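Sirotwood Damo caulking gun: long-term review
Merike Lill
2025-03-15

The Damo is a manual skeleton-frame caulking gun for standard cartridges, sold by Sirotwood as the middle model of its range. I bought mine at retail and have used it for a bathroom re-seal, two runs of kitchen splashback, a set of window architraves and a good deal of gap filling along skirting boards. The unit weighs 835 grams on my kitchen scale with no cartridge fitted.

Construction

The frame is pressed steel with a painted finish. The cradle rotates on the handle, which helps when the bead has to turn a corner, and it can be locked by a knurled collar at the front of the grip. On my unit the collar needed a quarter turn more than hand-tight before it would hold. The push rod is hexagonal and smooth, with no ratchet teeth. Play between rod and handle was slight when new and has grown a little, mostly in the vertical direction.

The plunger plate is flat and has a thin rim. It seats squarely in most cartridges. In one brand with a recessed base it sat slightly off centre and let a small amount of product creep back around the piston. I would have preferred the domed plate that Skultel fits to its equivalent gun.

Drive and trigger

Thrust ratio is the figure that matters most in a manual gun, and Sirotwood prints 10:1 on the card. That suits silicone and acrylic gap filler. It is marginal for polyurethane and construction adhesive, particularly on a cold morning. With a polyurethane cartridge left overnight in an unheated garage, I could maintain a bead for 30 centimetres or so before my grip gave out. Standing the cartridge in a bucket of warm water first made a clear difference, as it would with any gun in this class.

Trigger reach is on the long side. Users with small hands will find themselves working from the second knuckle. Return spring tension is moderate and has not changed noticeably.

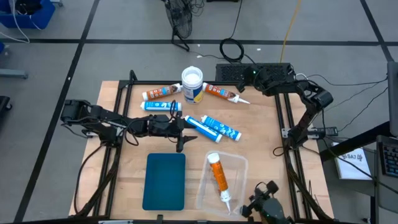 Caulk tubes, sealant tubes and a lidded tub on the bench.

Drip control

The automatic pressure release is the main selling point. When the trigger is let go, the rod backs off slightly and flow should stop. With acrylic it works well, and the run-on is short enough to wipe from the nozzle with a finger. With neutral-cure silicone the result is less tidy: the product keeps moving for a second or two, and a blob forms if the gun is set down nozzle first. The thumb release behind the handle still has to be pressed for a full stop.

Bead consistency is good at moderate speed. At very slow speeds, such as a 3 mm bead along a glass edge, each stroke of the trigger shows as a faint step. Tooling removes it.

Accessories

A spout cutter is built into the handle and a seal piercer folds out from under the cradle. The cutter leaves a ragged edge on thicker nozzles and I have gone back to a utility knife. The piercer is long enough for every cartridge I have tried, though its pivot rivet is loose and the wire tends to swing down during use. I now hold it with a rubber band.

Cleaning

Cured acrylic peels off the paint without trouble. Silicone leaves a film that needs a plastic scraper. Polyurethane should be wiped away while fresh – once cured it took some of the paint with it.

Comparison

The Urbonaitė gun costs more, has a higher ratio and a shorter trigger reach, and is the better choice for adhesives. Its fixed cradle makes it awkward around a shower base. The Skultel has the better plunger plate but no pressure release at all.

Verdict

Recommended for silicone and acrylic work at domestic scale. Not recommended as an only gun for anyone who uses polyurethane regularly. Sirotwood lists a revised piercer for April, available as a spare part, and I will fit one when it arrives.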